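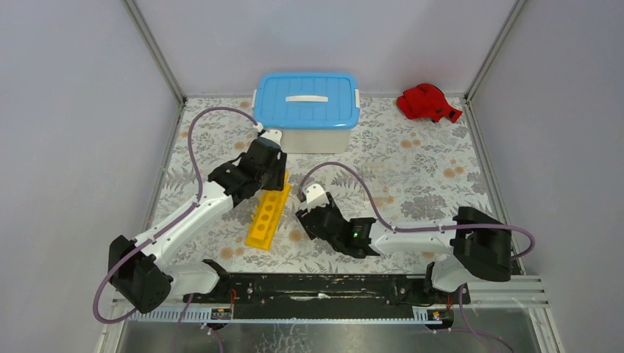 The workshop at Clulance takes in composition dolls and, less often, painted cloth ones. The restorer who runs it has worked on composition for most of her career and agreed to talk through her method on the condition that the piece stay on materials and procedure. We met in May, at a time of year when she does most of her filling and very little of her painting.

Composition, for readers who collect other things, is a mixture of sawdust or wood flour, glue and various fillers, pressed in a heated mold and then dipped or sprayed with a colored coating. Each factory had its own recipe. "People talk about composition as if it were one material," she said. "I treat every maker's as different until I have tested a bit on the inside of the neck."

The usual complaint is crazing, the network of fine cracks that opens in the coating when the core swells and shrinks at a different rate from the paint. She sorts it into two grades. In the first, the coating is cracked but still bonded. In the second, the edges of the cracks have lifted and will come off with a soft brush.

"The first grade I leave alone," she said. "I clean it dry, I write down where it is, and I give the doll back. Owners don't always like that. They have paid postage both ways and the doll looks the same."

Lifted coating is another matter. She lays it down with a dilute adhesive fed in from the tip of a fine brush, working from the sound area toward the loose one, and presses it through silicone release paper. The adhesive goes in twice. The first pass soaks into the core and holds very little; the second does the bonding. Between the two she waits overnight.

Asked about water, she was brief. "None on composition. A barely damp swab on an oil-painted cloth head, after testing, yes. On composition the water goes straight down the cracks and into the glue."

Her cleaning is done with cosmetic sponges and, for greasy dirt, a small amount of mineral spirits on a cotton swab, rolled and never rubbed. She tests at the back of the head under the wig line. Cheeks and lips come last and are often skipped, as the blush was commonly sprayed over the finish and can lift with the dirt.

The doll on her books at the time of our visit was a 17 inch girl of the type collectors call a Cistiddale, after the town where the molds were cut. It had come in with a split along the side seam of the torso, two missing fingers and sleep eyes that had clouded. The split is typical of the line. The torso was pressed in halves and the seam was filled before coating, and the filler used was harder than the composition on either side of it.

"Somebody had already repaired this one with auto body putty," she said. "It was well shaped and well sanded. It also would not move at all, so the composition cracked again next to it. I spent longer taking that out than I spent on everything else."

Her own fill is made up in the shop from sifted wood flour and a reversible adhesive, mixed to a stiff paste. She sieves the flour through a 60 mesh screen for deep losses and a 200 mesh for the surface layer. The coarse fill is built up in thin layers, each left to dry fully. A thick layer, she said, shrinks away from the edges and has to be dug out again.

Fingers are modeled in the same paste over a core of fine brass wire. She does not drill into original material to seat the wire if she can avoid it. Where the break is rough enough she beds the wire in paste against the stump and lets that be the joint. "It's weaker," she said. "If the doll is dropped I would like my finger to break off and the hand to stay whole."

Clouded eyes are the question she gets most by mail. Tin sleep eyes with a celluloid covering cannot be made clear again by any means she trusts. A drop of oil, widely recommended, will make them look clear for a few weeks. "Then it attracts dust, and it runs back into the head and softens the coating around the socket. I have taken in several like that." On the Cistiddale doll she left the eyes as they were and replaced only the lashes.

Inpainting is kept strictly to the fill. She uses dry pigments in a synthetic resin that stays soluble in a mild solvent, and she matches color by daylight from a north window. Gloss is adjusted at the end, with a little matting agent in the last coat. She considers gloss harder to match than color — most amateur repairs that show from across a room show because they are too shiny.

Clothing comes off before any of this and is handled separately. Original organdy she will press but seldom wash, and the sizing is her reason.

On prices she gave one figure. A consolidation and seam repair on a doll of this size starts at $200, with fingers extra. She advises owners of common dolls in poor condition to keep them stable and spend the money elsewhere. For rarer lines, and she named Oyelaran as one where few complete examples reach her, she thinks the work is worth doing even when the resale value does not cover it.

Storage advice was the last subject. She wants steady humidity more than any particular reading, no attic, no basement, and no sealed plastic bags. Wigs should be covered with acid-free tissue, and sleep-eyed dolls stored face down so the weight does not hang on the eye setting.

The Cistiddale doll will go back to its owner once the last coat has cured. She has two Drosoten babies waiting after it, both with lifted coating at the knees.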